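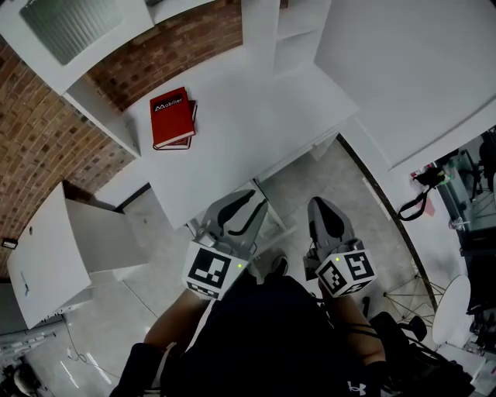
Open day walkthrough, demo area – Koltirden
August 13, 2021
Checked by: Maribeth Manalastas. With: Gun-woo Koo

Visitor line taped down – OK. Redo corner by the door, peeling
Emergency stop reachable from both sides – OK, tested 2 times
Gripper pads – OK, wiped
Straps on operator arm – OK. Remo says snug by end of a session, loosen at breaks
Batteries – 74 percent, charge over lunch
Cables off walkway – NO. Abílio to fix before doors open
Glass tables – none in demo area, OK
Books for the pick up demo – OK, hardcovers only, paperbacks bend to much
Group size – max 5 at the desk, rest wait in hall
First aid kit – seal broken, orderd new one
Exit signs – OK
Sign-in sheet – missing, ask Joon-young

Recheck cables and sign-in before first group. MM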